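Open day at the Nolaldale workshop: can a machine do the dishes yet?

2019-08-17

I went out to the Nolaldale open day to see what the Busham people have been doing with household chores. The drive is 40 minutes from my place and parking was easy. They had room for 16 visitors per tour, and I got on the second one.

The question on the sign-up page was whether a machine can clear up after lunch. I run the kitchen side of a small catering business, so I have an interest in the answer. We send out trays and plates nearly every day and somebody has to scrape, wipe and stack all of it when it comes back.

Our guide was Audrey-Anne Li, who works on the tabletop projects. She kept the talk short and let us stand close to the tables, which I appreciated. She said the team started on dish work in January and that plates were harder than they had expected.

The dish table

Two arms share one table. The work was a red tray with a big pale smear across it, a blue plate with a streak of something orange-brown, a clean-looking green plate, and a black tray off to one side. It looked a lot like the end of our counter at two in the afternoon.
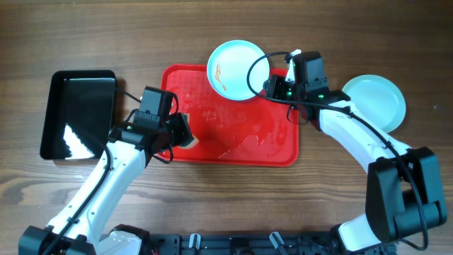
Picking up a plate

A plate lying flat gives a gripper very little to hold. A person slides a fingernail under the rim without thinking about it. These grippers have to get one finger on each side of the rim and then close, and a glossy plate throws glare back at the camera while they do it. Water makes it worse. Li told us they log every attempt, and the notebook on the bench was up to 543 for plates alone.

I asked about speed. She said a tray takes them about four minutes on a good run. My slowest dishwasher would be on his third rack by then — and he also answers the phone.
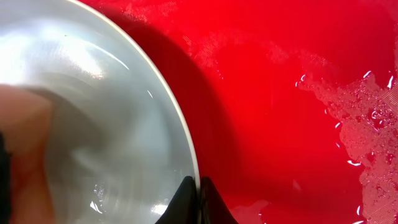
Gripper fingers at the rim of a plate, with water on the red surface beside it.

The shop-floor room

Next door they had a shelf-restocking demo from Wuder, which handles boxes. Boxes are further along than dishes. They have flat sides and they stay dry. I could see a stockroom using it within a few years. The Nigam floor washer was also on show, but it was a regular ride-on machine with a new control panel and I didn't stay long.

Would I buy one?

Not for dishes, not this year. I would want it to sort the dirty plates from the clean ones, wipe a tray right into the corners, and keep that up through a lunch for 900. Li didn't claim it could do any of that. She thought single-item jobs would come first, such as wiping one tray at a fixed station, and I would pay for that if the price was right.

Coffee was free and the sandwiches were decent. The next open day is planned for January, and sign-up is through the Busham front desk.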